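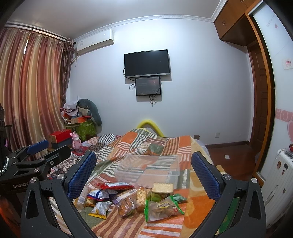 View from a hand-held gripper over a bed with packaged snacks and a translucent bin. A second gripper is at left.

Prultorano is a method for training robot manipulation policies from demonstrations recorded with hand-held grippers in furnished homes. It was developed by a group led by Bernadette Fahy and deals mainly with the packing of soft, deformable goods into open containers. The method is best known for its use of container-relative action labels, in which each gripper motion is expressed in the coordinate system of the target container and not in that of the robot base.

Background

Policies trained on teleoperated data tend to inherit the workspace of the robot that produced the data, usually a level table at a fixed height. Hand-held grippers remove this limit, as the operator can work on beds, sofas and floors. The drawback is that the recorded path includes body sway, changes of stance and drift in the visual tracking. Earlier work by the same group, under the name Tandus, replayed the recorded paths directly and performed poorly on soft surfaces, where the container shifts or tilts when it is touched.

Method

The operator holds one gripper in each hand. A wide-angle camera on each tool records the fingers and the area in front of them, and finger opening is estimated from the same video. Both streams are aligned in time before any further processing.

A segmentation model then locates the rim of the container. The rim is fitted with a rectangle in three dimensions, and the center of this rectangle serves as the origin for all action labels within the episode. Where the rim is hidden by a hand tool or by goods already placed, the last reliable fit is carried forward for up to 25 video images. Transparent containers are a known difficulty – the pattern of the bedding shows through the walls and may be taken for an edge. The authors treat this with a consistency check between the left and right views.

Goods are not classified by type. Bags, wrapped blocks and rigid tubs are all handled by one grasp network, which predicts a contact point for each finger and a closing width. The policy itself is a diffusion model that outputs short sequences of relative motions for both arms.

Data

The training set, named Bandum, contains about 2000 episodes recorded in bedrooms, kitchens and living rooms. Operators were told to leave each room as they found it, including clutter, curtains and screens. A separate set of 1000 episodes, recorded in rooms absent from the training set, is held back for testing tracking and rim detection.

Results

On the Pennington two-arm platform, container-relative labels gave a higher packing rate than camera-relative labels on every soft surface tested. On rigid tables the two kinds of label performed alike. Most remaining failures involved inflated bags, which rolled away from the closing fingers, and thin packets lying flat in folds of fabric. Removing the consistency check had little effect with opaque bins but a marked one with clear bins.

Limitations

The method assumes a single container with a roughly rectangular rim. Round baskets and flexible bags are not supported. Force is not measured, so crushing of fragile goods is detected only when it is visible in the video. A revision released in March added support for 3 containers per episode, though each must be marked by hand in the first image.

See also

Imitation learning
Bimanual manipulation
Visual odometry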